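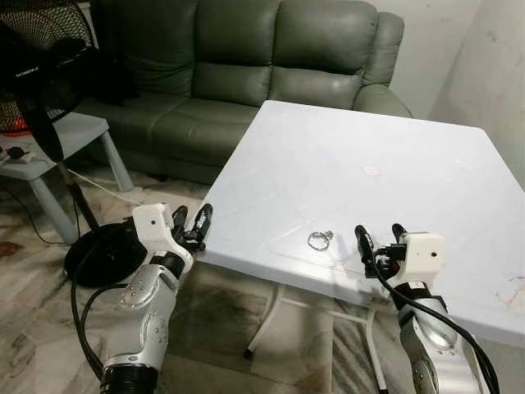 Pre-start checklist - Grindby day-work crews

Home | Programs | Employers | Resources | Contact

October 2019
By Lise MacLeod

1. Sign-in sheet matches dispatch list. Pass. Two late additions entered by hand.
2. High-visibility vests and hard hats issued. Pass. Chin straps worn on three hats - replace before next dispatch.
3. First aid kit sealed and in date. Fail. Eyewash expired in August. Gordon Sutherland to reorder.
4. Gloves in stock, minimum 80 pairs. Fail. Count was 57.
5. Van tie-downs and fire extinguisher. Pass. Extinguisher gauge in green.
6. Load on storage rack under 400 kg per shelf. Pass. Rating label faded, still legible.
7. Right-to-refuse notice posted at dispatch counter. Pass. Cantonese copy requested by Hiu-tung Wei.

Items 3 and 4 to be rechecked by Živko Georgiev.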